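Open Day at Liltudis College, Niltow

Last updated: January

We went to the open day at Liltudis because our daughter is looking at the two-year baking and pastry course there. The other schools on her list are farther away, and Niltow is close enough that she could live at home for the first year. These notes are for other families in the same position.

Getting there

The number 5 bus stops at the main gate. We drove, and parking in the lower lot cost $8 for the day, paid at a machine that took cards only. The lot was full by 10 in the morning. People arriving after that were sent to the field behind the sports center, where the ground was soft and the walk back is uphill.

Sign-in was in Samuel Hall. You get a map, a sticker and a schedule. The map has the buildings in the right places but leaves out the steps between the library and the science side, so anyone with a stroller or a wheelchair should ask at the desk for the other route. It goes past the greenhouses and is flat the whole way.

The welcome talk

The talk lasted 40 minutes and could have been shorter. The useful part was on costs. First-year baking students buy their own knives, shoes and two sets of whites, and the kit comes to $972 if you order it through the college store. You are allowed to buy it elsewhere as long as it matches the list. The list is on the course page, under "Before you start."

There was also a section on financial aid. The deadline falls earlier than the one for the course itself, and you can apply before you have a place.

Sastedent Building

Sastedent holds the teaching kitchens on the ground floor and classrooms above. The bakery is larger than we expected, with deck ovens along the back wall and long benches down the middle. Students start at 6 in the morning on production days, and what they make is sold in the cafe by the front door. We bought a rye loaf and some rolls. The rye was very good. The rolls were a little pale for my taste, but our daughter disagreed.

The instructor we spoke to was clear about the workload. There are written tests in food safety and costing, and people do fail the costing one. Attendance is taken at the start of each session, and lateness counts against you. Our daughter liked hearing this more than we thought she would.

Visitors were free to look around the rest of the campus afterward, and we spent the time before lunch doing that. 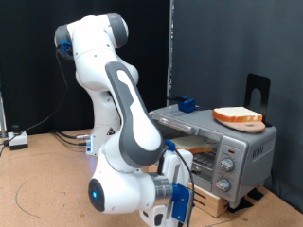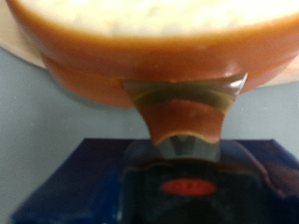

Lunch

The main cafeteria was running a short menu - soup, sandwiches, one hot dish. The line moved slowly. The cafe in Sastedent was quicker and the food was better, but it has few tables and we ended up eating outside on the wall.

Housing

The residence tour left from Samuel Hall at 1:30. We saw one room and one shared kitchen. The room was small and clean, with a desk under the window and a decent closet. Eight students share each kitchen, which has two stoves and one very large fridge. Laundry is in the basement of the next building over, so you have to go outside to reach it. Rooms on the road side get the early bus traffic. Baking students can ask for the quieter side on the housing form, though it is not guaranteed.

Things to bring next time

Bring a card for the parking machine, a pen, and a bag for the brochures. Wear shoes you can walk in. If you want to see the bakery with students working in it, ask admissions about a weekday visit. They run them through the spring, and you have to book by phone. We have put our names down for one.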